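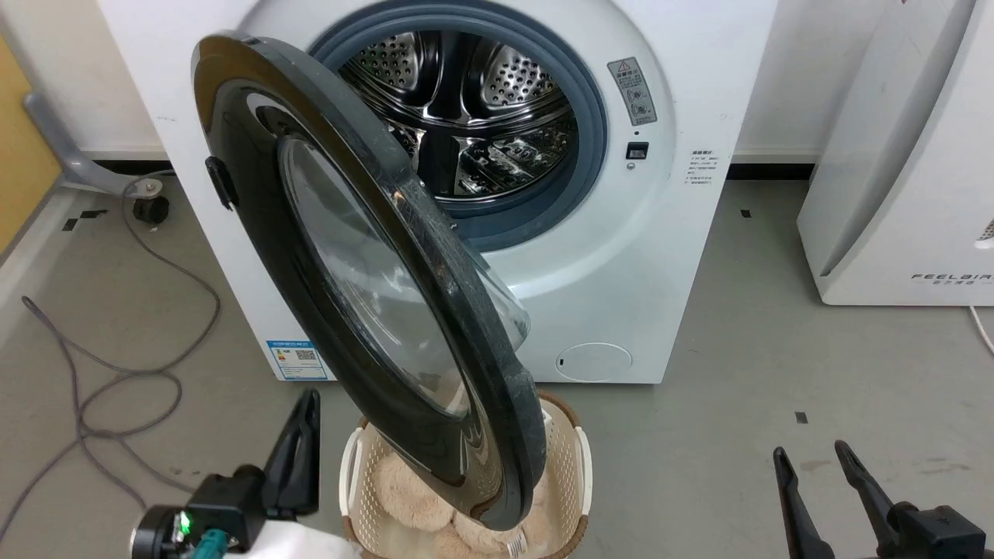
Station 2, head camera. Washer door open, basket on the floor below it.

Pre-session check, laundry loading task
Site: Rurholm
Date: 2026-01-27
Checked by: Valeriano Gallardo
Reviewed by: Patricio Pastor

1. Washer unplugged and water supply shut off – OK
Comment: Tag is on the plug. Leave it there between sessions.

2. Door swings fully open and stays there – OK
Comment: Operator should bring the left arm up outside the door. We have 4 episodes marked for door contact and all of them came in from the hinge side.

3. Drum empty before each episode – OK

4. Basket in start position – OK
Comment: It sits close to the machine and the open door hangs over part of it from the head view. Patricio wants this kept. The set has 3,710 episodes and only 351 start with the basket partly hidden.

5. Floor clear of cables – NOT OK
Comment: Gray cable lies in loose loops on the left side. Tape it down or route it behind the stand before the base moves. Arms only until this is closed.

6. Caster brakes locked – OK

7. Emergency stop tested, both arms – OK
Comment: Tested from the Primimar pendant and from the wall button.

8. Left gripper connector seated – OK
Comment: Green light on. Check again after lunch.

9. Wrist camera view – OK
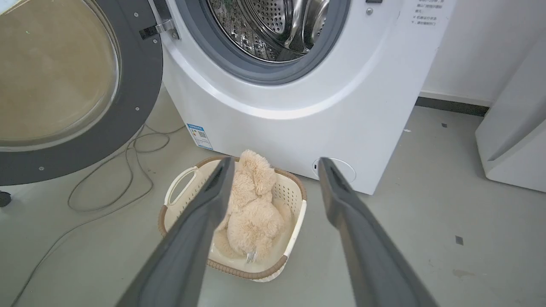

Item 9, wrist view. Fingers apart, basket between them, drum opening in view.

Comment: Both fingertips show, and so does the tag on the plush item. Wipe the lens if the drum looks hazy.

10. Finger pads inspected for wear – OK
Comment: Dokevgate pads, changed at 1,396 cycles. Write the next count in the log, not on this sheet.

11. Recorder running, clocks matched – OK
Comment: Saxena recorder needed one restart. Discard the first episode after any restart.

12. Failed grasps kept and labeled – OK
Comment: Do not delete drops. Mark them "drop" and reset the basket by hand with the arms stopped.

Open items: 5
Cleared for: arm motion only – Gallardo to recheck the floor before base motion is turned on.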